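Speaker notes – "Keeping warm at home: managing heat and damp in older housing"
Drarkmont Housing Trust, spring residents' briefing. Session begins at 7 pm.

**Slide 1 – Welcome**

- Thank residents for attending and point out the fire exits.
- Explain that the talk covers heating, damp and the support offered through the Zistell advice service. Rent and repairs queries should be held for the staff desk afterwards.
- State clearly that the advice applies to all homes in the Praduris estate, whether or not they have been included in the insulation works.

**Slide 2 – Where the heat goes**

The Trust manages 700 homes on the estate, most of them with solid brick walls. A solid wall loses heat faster than a cavity wall, and the inner surface stays cold for long periods in winter. Residents often report that a room feels chilly even when the thermostat shows a reasonable figure. The cold surface is usually the cause.

Draughts are the second matter. Ask the audience where they notice them most. The likely answers are letterboxes, loft hatches and the gap beneath the front door. Confirm that the Trust will fit brush strips on request and that there is no charge.
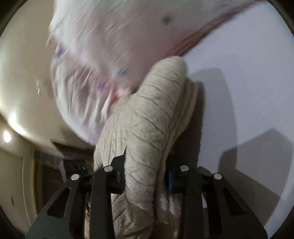 Move on to heating controls. The Saber programmer was fitted in all homes during the last boiler programme, and many residents have left it on its original settings. Recommend two heating periods a day as a starting point, to be adjusted over a week or so. Residents who are at home all day may prefer a longer period at a lower setting. Printed instructions are on the table by the door, including a large-type version.

**Slide 3 – Damp and condensation**

Pause here before changing the slide. This section draws the most questions.

- Condensation forms when moist air meets a cold surface. Cooking, bathing and drying washing all add moisture to the air.
- Extractor fans should be left running for a time after a bath or shower. They cost very little to run.
- Furniture should stand a little way from outside walls so that air can move behind it.
- Mould that returns after cleaning must be reported. Residents will not be blamed for it, and an inspection will be arranged.

Repeat the last point. Some residents have told the Trust that they were reluctant to come forward.

**Slide 4 – Warmth for the person**

Health guidance should be handled with care. Older residents and those with breathing conditions are advised to keep the main living room properly heated, and clothing is no substitute for this. Several layers will, however, help in bedrooms and hallways – places where the temperature tends to fall overnight.

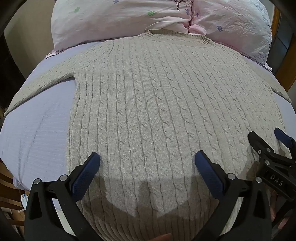
*Cream cable-knit sweater with a ribbed crew neck.*

**Slide 5 – Help available**

Zistell advisers can visit at home and stay for about 4 hours if a full heating check is needed. They will also help with applications for fuel support. The next round of visits opens in May, and names may be left at the desk this evening.

Close with questions. If time is short, take those on damp first and refer tariff questions to the advisers.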